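4.3 Replacing the finger pads and checking the wrist camera view

Applies to the Punder bench cell with the two-finger gripper. Change both pads together, even if only one is worn. A new pad facing an old one will pull small items to one side when the gripper closes.

Tools and parts

Pad set 772 (2 pads, 4 screws)
Hex key supplied with the cell
Lint-free cloth
Isopropyl alcohol
Upright test item, such as a small full water bottle with the cap screwed tight

Removing the old pads

1. Finish or cancel the running job. Clear the table.

2. On the Prodia panel, open Service and select Park. The arm moves up and stops over the middle of the table.

3. Select Gripper, then Open Full. Wait until the panel shows OPEN.

4. Turn the key switch to OFF and take the key out.

CAUTION: The fingers can still be moved by hand with the key out. Keep your own fingers out of the gap while you loosen the screws.

5. Remove the two screws from the back of the left finger and slide the pad toward the tip. Do the same on the right.

6. Wipe the bare inner faces with alcohol and let them dry. Old adhesive from the earlier pad type has to come off completely. A plastic scraper is fine. Do not use a blade.

Fitting the new pads

7. Slide each pad on from the tip with the textured side facing the other finger. The pads are marked L and R on the back.

8. Start both screws by hand, then tighten them a quarter turn at a time, going back and forth between the two. Stop when the pad no longer moves. Do not use thread locker.

9. Turn the wrist by hand through 90 degrees and back. Check that the camera cable does not catch on the finger mount at either end.

Note: If the wrist will not turn freely, see 4.5, Cable guide. Do not force it.

Checking the camera view

10. Put the key back and turn the switch to ON. Wait for the panel to finish starting.

11. Select Gripper, then Open Full again. The gripper must be open before the view is checked.

12. Stand the test item on the table near the far right corner, well clear of the fingers.

13. Select Camera, then Live. Jog the wrist until the camera looks low across the table toward that corner.
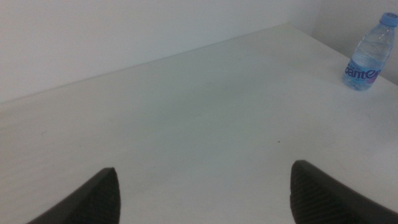 Irnberg Workshop, Cell Maintenance Team

14. Compare your live view with the picture. Both fingertips should come in from the bottom, with the textured inner faces turned toward each other and bare table between them. The bottle should be at the upper right. It does not have to be fully in view for this check.

15. If only one finger shows, the camera bracket has shifted. Loosen the bracket screw, turn the camera until both tips are visible, and tighten it again.

16. Look for marks on the live view. Jog the arm a short way to one side. A mark that moves along with the table is on the table. A mark that stays in the same spot on the screen is on the lens cover, and the cover needs cleaning.

17. Select Save View. The panel asks for the pad set number. Enter 772.

Note: On cells with the older Oprea bracket, Save View is grayed out until the bracket type has been chosen under Camera, Setup.

18. Take the test item off the table and run the grip test in 4.4 before returning the cell to normal work.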